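Munro Room users meeting, 21 Apr 2021

Notes typed up quick, shout if anything is wrong.

Started late, door code again. Last minutes ok'd, no changes.

Money. 317 in the tin after tea and milk. Rent for the room stays the same till September. Findix quote for new folding tables came in at 2000, way over. Grelum do a used set for 800, 2 of them a bit scratched. Agreed go with Grelum if they deliver. If not, back on the list for next time.

Cupboard. Still a mess. Jigsaws on the top shelf are not to be stacked on the card boxes, lids are splitting. Mornidar want their chairs back, they are the ones by the radiator. Nobody sure where the chess clock went.

Tablecloths. Long talk. Some want bare tables for the board games, pieces slide better. Others like the cloths, less noise and the tables look awful without. Left as is for now. Cloths to be shaken out after every session and NOT folded with crumbs in. Washing rota on the door, two gaps to fill.

Chinese chess. Going well, more asking for it. Sheet board gets creases if its folded, so roll it from now on. Wooden pieces to be counted back in the bag at the end, there was one under the piano last month. Bowls go back to the kitchen after, please, not the cupboard.

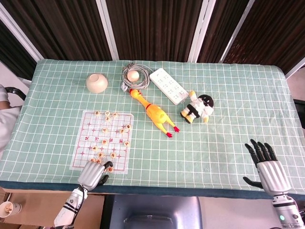 One member asked if we could get a second set, as beginners end up waiting for the one board and then drift off to dominoes. Also wanted a printed card with what each character means, big type. General yes to both. Cheap set first, card can be done on the office printer.

Beginners table to go nearest the window, light is better for reading the pieces.

AOB. Kettle lid. Heating comes on to early, ask the office.

Next meeting: same room, date to folow by email.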